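We got to the Plembridge pottery open day a little after 10, later than we'd meant to, and Unnur Hjaltadóttir was already walking a small group past the kilns with her sleeves rolled up and her tea balanced on a shelf. She's a wonderful talker! She told us how the clay comes in by truck, how long it has to rest (longer than I'd have guessed), and why she still trims every foot ring by hand — mostly stubbornness, she said.

My husband had a go at the wheel and made something between a saucer and a hat. I bought a mug and then, of course, went back for another.
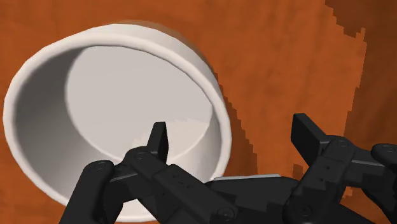
Lunch was soup and rye bread in the yard, with Asger Riis ladling and telling everyone to take seconds. Parking is tight, so come by bus if you can — the stop is only four minutes down the hill, and the walk is a pretty one. We'll be back in July for the glazing weekend.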